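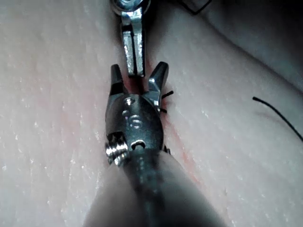
Usham Skills Center Forum
Board: Wound Closure and Soft Tissue
Topic: Reuse and storage of practice pads, request for comment
Status: Open

stores_desk
Posted 9:12

Members are invited to comment on the draft guidance for practice pads before it is adopted for the coming term. The draft applies to all pads issued from the central store, both the Otton pads and the older Leinonen stock. It does not apply to the vessel and bowel models, which have their own sheet.

The draft provides as follows. A pad is to be issued to one learner for the length of a session. At the end of the session the learner removes all thread, wipes the surface with a damp cloth, and returns the pad to the tray face up. A pad may be issued again up to 3 times. A pad with a torn edge or a hole that passes through to the underside is to be withdrawn.

The store issued 1,505 pads during the last budget year. The allocation for the coming year is 700. The difference will need to come from reuse, and the store would like to hear from those who teach with the pads whether the limit is reasonable.

Comments will be accepted through the end of April.

northwing_skills
Posted 9:40

Thank you for circulating the draft. Our section supports reuse in principle. We have one concern, which is that the limit treats all exercises alike. A pad used for simple interrupted stitches along one line can serve several learners if each begins a new line well away from the last. A pad used for continuous stitching under tension is finished much sooner, as the needle holes run together and the thread begins to pull through.

We would ask that the limit be set by exercise. We would also ask that instructors be permitted to withdraw a pad at their discretion without filing the replacement form.

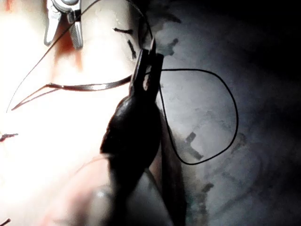
Curved needle and dark thread over the practice pad. Note the open loop of thread at right.

kestrel_lane
Posted 10:05

I would like to comment on the loop. In our assessments a loop of that size is marked as a handling fault. The learner should draw the thread through until a short tail remains before any throw is made. A wide loop lying on the pad will catch on the next pass, and on a damp pad it picks up whatever is on the surface. I recognize that the topic is pads, but the two are connected. Thread that drags across the surface will mark it, and the pad then comes back to the store looking more worn than it is.

northwing_skills
Posted 10:21

With respect, a single image does not show at what point in the stitch the thread has been left open. There are several moments in an ordinary stitch when a loop of that kind is expected and correct. Our section would not mark it as a fault without observing the full pass.

kestrel_lane
Posted 10:30

That is a fair point and I withdraw the word fault. I maintain that learners should be taught to keep the thread short, and that the guidance should say so. Our own handout gives a working length and asks learners to trim to it before they start.

gera_annex
Posted 11:02

Writing on behalf of the Gera annex. We receive our pads from the main store in returned trays, and have the following observations.

The damp cloth is a source of difficulty. Pads are frequently stacked while still wet. By the next morning the lower ones have taken on a tacky surface, and lint from the cloth adheres to them. Learners then spend the opening part of the session picking at the surface. We ask that the guidance require air drying on a rack, with the pads not touching, before they go into the tray.

We also question the instruction to store pads face up. The Leinonen pads have a slight curve to the edge and sit better face down on a sheet of release paper. The Otton pads may be different. We have only had 2 of them and both were kept flat.

Finally, colored incision lines. Several pads have reached us with the line smeared at one end. It would be helpful to know whether this is ink transfer, ordinary wear, or a result of the cleaning.

pemberly_suite
Posted 11:37

On the last point, we have seen the same. In our experience the smear appears where the learner has rubbed along the line and not dabbed. We have no objection to it. A smeared line can still be followed, and tissue in practice does not present a tidy edge.

kestrel_lane
Posted 11:50

I must disagree. For beginners the line is the only reference they have for spacing and depth of bite. If its end is blurred, the bites on either side become uneven and the instructor cannot say whether the error lies with the learner or the pad. I would support withdrawing smeared pads from the introductory course and sending them to the advanced groups, where a clean line is of less importance. 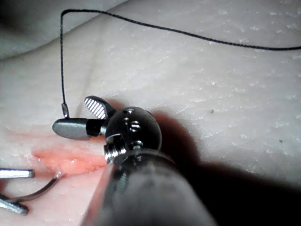
Jeanine Hendriks
Lead Instructor, Wound Closure Program
Usham Skills Center

I have been asked to respond to the comments received so far, and I am grateful to those who have taken the time to write.

First, the limit. I agree with the north wing that a single figure does not suit every exercise. The revised draft will keep the present limit for interrupted stitches and will reduce it to one further issue for continuous stitching. Instructors may withdraw a pad earlier. The form will remain, but only its first page need be completed. Please do complete it. Without the forms the store has no means of knowing which exercises use up the stock.

Second, moisture. The guidance does need to be clearer here. We want the incision area to look and behave wet during the session. A dry pad grips the thread, and the learner becomes used to pulling harder than is proper. Moisture should be applied sparingly at the start and renewed when the surface dulls. It should be plain water. Gel has been found on some returned pads and it should not be used, as it works into the line and cannot be fully removed.

Third, thread. Braided thread holds a bend. When it has been folded sharply, whether in the packet or by the instrument, the corner stays in it and will snag at the surface on the way through. Learners should straighten the thread gently between gloved fingers before beginning. I would prefer this to a fixed working length, although I understand that some sections have adopted one, and they may continue with it.

Fourth, drying. The annex is correct. A rack has been requested for each room. Until the racks arrive, pads should be left apart on a clean cloth and put away the following morning.

On the matter of smeared lines I have not yet reached a view, and would welcome further comment.

pemberly_suite
Posted 2:15

We thank the Lead Instructor for this response. With regard to water, may we ask how much is considered sparing? Our pads sit on a gray cloth, and when the surface is wetted near the rounded side the water runs down onto the cloth and the pad begins to slide. 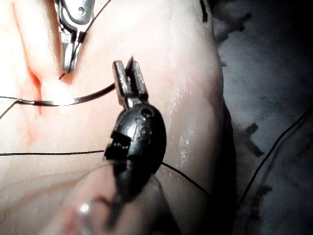

Pad on gray cloth. The reddish line runs down the upper left, with a faint smear near its lower end.

gera_annex
Posted 2:33

The smear in this image is very like the ones we reported. It is confined to the lower end, and the upper portion of the line remains readable. Having seen it at this size, our section could accept such a pad for a second issue, provided that the learner is told to work along the upper portion only.

With regard to sliding, we place a square of drawer liner beneath the cloth. It is inexpensive and can be rinsed.

kestrel_lane
Posted 2:48

I have no objection to the annex proceeding in that manner with its own learners. For the introductory course I would still ask for a clean line. A compromise might be to turn the pad and cut a fresh line on the unused side, where the depth of the pad allows.

northwing_skills
Posted 3:06

Turning is possible with the Otton pads. We would advise against it with the Leinonen stock, which has a mesh backing that blunts the needle.

Jeanine Hendriks
Posted 3:30

In reply to the Pemberly suite, a few drops from a syringe along the line are sufficient, and none near the edge. If water reaches the cloth, too much has been applied.

I will add the drawer liner to the room list. The turning of pads will be tested with the Otton stock before anything is written down. The smeared line will be left to each section for this term, and sections are asked to note their choice on the first page of the form.

stores_desk
Posted 3:52

The revised draft will be posted to this board under a separate topic. Sections holding unopened Leinonen pads are asked to report the quantity to the store before placing any new request.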